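The Maglaya Braided Belt

Woven elastic with leather ends, for people whose waist is not the same number all day

Shown in dark brown, beige and cream. Other shades come and go with the yarn.

A regular leather belt has five holes, and you fit somewhere between two of them. You knew this before lunch and you know it better after. The Maglaya has no holes at all. The prong goes through the braid wherever you want it, so the belt fits the person wearing it and can be adjusted under a restaurant table with almost no elbow movement.

We have been making it in Ustville long enough to have heard every joke about golf. Plenty of golfers buy it, and so do bus drivers, a string quartet, and a man in Zirkach who wears two belts at once and has declined to discuss it.

What it's made of

The body is elastic cord wrapped in a dull, dry-feeling yarn, then braided flat. It stretches enough to let you sit down and pulls back when you stand up. The tip and the tab at the buckle end are black leather on every color. We tried matching leather one November, and Delphine Mbeki, who runs the cutting table, still has the pieces in a drawer as a warning.

The tip is rounded and stitched in white around the edge. White thread shows every wobble, so the stitching gets done slowly by someone who has had coffee but not too much of it. 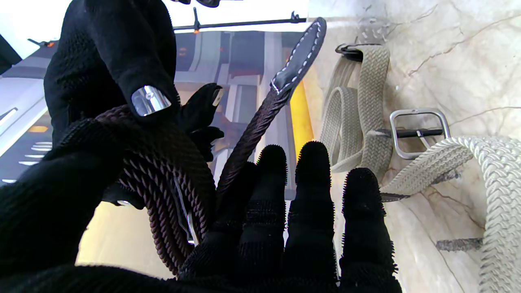
Does the belt stretch out over time?
It loosens a little in the first couple of weeks, then settles. If yours keeps growing after that, the size was probably too small to begin with and the elastic has been working overtime. Send it back and we'll swap it for the next one up.

The buckle

Brushed, silver in color, rectangular, with the corners rounded off so it doesn't dig in when you bend down to tie a shoe. The prong is thin and black. Thin matters here: a fat prong pushes the strands apart and leaves a gap that stays open, and after a month your belt has a hole, and you could have bought a belt with holes.

There is no logo on it. Boris Kratochvíl, our salesman, has asked for one every year and is told every year that it's being looked at.

Choosing a braid

Dark brown is the round one, with a twisted, cord-like look. It goes with jeans and anything else you might spill on. It coils up small for a suitcase.

Beige is the flatter weave, close to a herringbone. It's the one to wear under a jacket, as it adds the least bulk. It also shows denim dye first, so think about your pants before you commit.

Cream is the chunky one. People either walk straight past it or buy it on the spot. It needs wide belt loops. If yours are the skimpy kind found on dress pants, you'll get it halfway around and have to make a decision.

Sizing

Take a belt you already wear and measure from the fold at the buckle to the hole you use. Please don't go by the number on your pants. The number on your pants is a compliment from the manufacturer.

There are 4 sizes: small, medium, large and extra large. The longest runs to 52 inches, leather tip included. Between sizes, take the larger one. The extra tucks into the next loop and bothers no one.

How it's packed

Each belt is rolled with the buckle on the outside and tied with a bit of cotton tape. There's no box and no little card about our values. Store orders go out loose in a carton, and the stores put them in baskets or on hooks as they see fit. Hooks are kinder to the cream. Rolled too tight for a season, it holds the curve and has to be hung up for a day before it will lie flat.
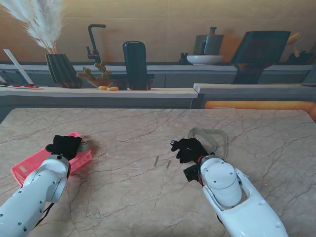
Care

Hand wash the braid in cool water with a little dish soap, keeping the leather ends out of it. This is easier than it sounds if you hold both ends in one hand and look patient. Roll it in a towel, then dry it flat, away from the radiator.

Don't iron it. Trinidad Salazar, who answers the mail, would like that in larger type, as she is the one who opens the envelopes.

A pulled strand can be worked back in with a blunt needle or a crochet hook. Don't snip it. The strand you snip is attached to the rest of the belt.

Repairs

We replace tips, tabs and prongs at the Brellton workshop. Esko Lahtinen does them all himself, in the order they arrive, and can't be bribed with pastry, although he will eat the pastry. Put a note in with your name, the size and what went wrong. "Dog" is a perfectly good note.

The braid itself can't be repaired once the elastic has gone. We can move your old buckle to a new braid for the price of the braid.

Ordering for a store

Minimum first order is 12 belts, any mix of color and size. We make 500 in a run and start the next when the shelf looks thin, so the color you want may be a few weeks off. Ask for Jelle Jansen, mornings only. In the afternoon he is at the braiding machine and can't hear the phone, or says he can't.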